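Chapter 2
Status and Space in the Improvised Scene

An improvised scene begins before the first line is spoken. Two performers enter, and the audience reads their relative status from posture, distance and pace. This chapter treats status as a working tool and sets out how it is signalled, exchanged and lost.

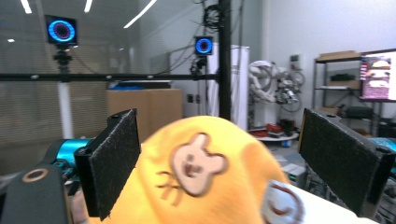

Fig. 2.1 Yellow plush with an animal-face patch.

The term "status" refers to behaviour, and is independent of rank. A butler may play high to a duke who plays low. The Zalleo method, used in the exercises that follow, divides status behaviour into stillness, eye contact and use of the floor. Performers trained in theatre tend to favour the first — those from sketch often neglect it.
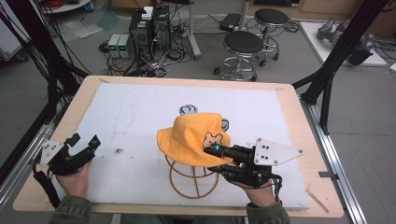
Yellow bucket hat on a brown wire stand

Readers should complete the warm-up in section 2.1 before continuing. Work in pairs, without dialogue, and swap status on a signal from the coach. A transfer that happens too quickly will look like an error. Practise until the change can be followed from the back row of a 400-seat theatre.

Comments

Vasilis Ionescu
Is the butler exercise in this chapter or the next one?

Stavros Popescu
Next one. Our troupe runs it with the lights down.

Blagoje Spahić
Section 2.1 works for groups of three as well.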